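Two-Arm Tabletop Cell: Equipment Plan and Data Card

Maintained by Cuiping Peng (equipment) and Obinna Ogbonna (data). Last revised 4th May. Replaces the planning sheet from March.

Scope

The card records what is needed to run one two-arm cell on soft, zippered and pouch-like goods, and what has to be bought before a second cell is opened at Flallevby. It also lists the data on which the plan rests. Prices are kept in the purchasing sheet at Okstead and are not repeated in this repository.

Task set used for planning

Task family: handling a table tennis paddle case with two grippers.
Episodes in this release: 175.
Operators: Zhiqiang Liang, Yulan Lei.
View supplied: head. 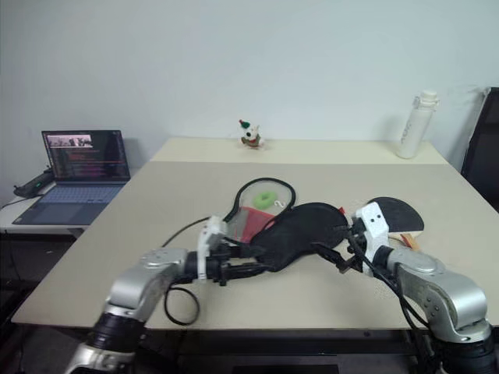

The paddle case was picked over rigid boxes for costing. Rigid boxes make almost any gripper look adequate, and the first budget, drawn up on boxes alone, set aside too little for fingers and pads. Fabric and binding call for a thin fingertip and good closing control. Both are priced as separate lines by Serurent, so they appear as separate lines in the plan.

Equipment list, per cell

1. Arms, 2. Must be ordered as a matched pair with the same firmware. Mixed orders were accepted once and took 11 working days to sort out. Lead time is the longest of any item, and the order goes in first.

2. Grippers, 2 fitted plus 1 spare. Parallel two-finger type. The spare is held at the cell and is not shared between sites. Finger sets are bought separately; budget 3 sets per gripper per year.

3. Cabling. External wrist cables are treated as consumables. Leave enough slack for full wrist travel, and check both cables at the start of each shift. Replacement cables come out of the running budget, not the capital budget.
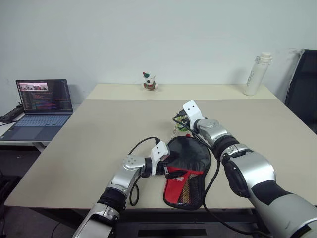
4. Table. Flat top, light matte surface, deep enough to keep the work area clear of the rear strip. A dark top was tried at Hinojosa and dropped: black goods were hard to segment against it.

5. Side table and laptop. The side table stands apart from the main table so that typing does not shake the work surface. One laptop per cell, with a local disk large enough for a full day of recording.

6. Power. One strip for the laptop side. Arm controllers are on their own circuit. Any site that cannot supply a separate circuit needs an electrician's quote attached to the request.

7. Task goods. Buy two of each item from the same batch. Fabric cases soften with use, and a worn case should be logged as a new object ID when it is swapped out.

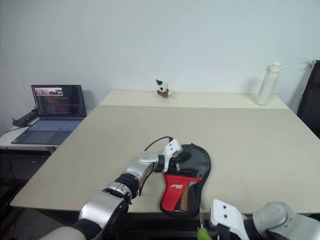
Budget split

Capital: arms, grippers, tables, laptop.
Running: finger sets, pads, cables, task goods, disks.
Labor: two operators per cell, one reviewer shared between cells.

Ruoxi Ren signs off on capital items. Running items under the monthly limit can be ordered by the operators directly.

Known limits of the data

Only one room and one table height are covered. Lighting was not varied on purpose. Small background items were left in place and should not be used as position markers. The planning figures for finger wear come from fabric goods only and should not be carried over to metal or glass parts.

Open items

Second quote for arms: requested, not received.
Spare gripper for Flallevby: approved, order pending.
Circuit check at Flallevby: assigned to Obinna Ogbonna.
Disk sizing: to be redone if a wrist view is added.

Changes to the equipment list go through a pull request with the matching line number from the purchasing sheet in the title.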